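**Tea stain on a cotton tablecloth, is it too late?**

Verhoeven

Hello all! I spilt tea on my gran's cotton cloth in July and only found the mark last night — is there any hope for it?

Fovex

Oh, plenty! Soak it overnight in cool water with 2 spoons of soda crystals, then wash as usual and dry it outdoors if you can.

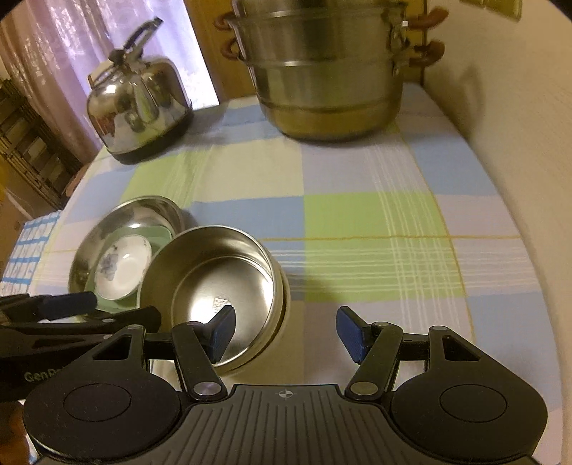

A bowl in the centre, tablecloth underneath

Mine took 5 soaks, bless it, so do be patient.

Groltex

Bleach. Or buy a new one.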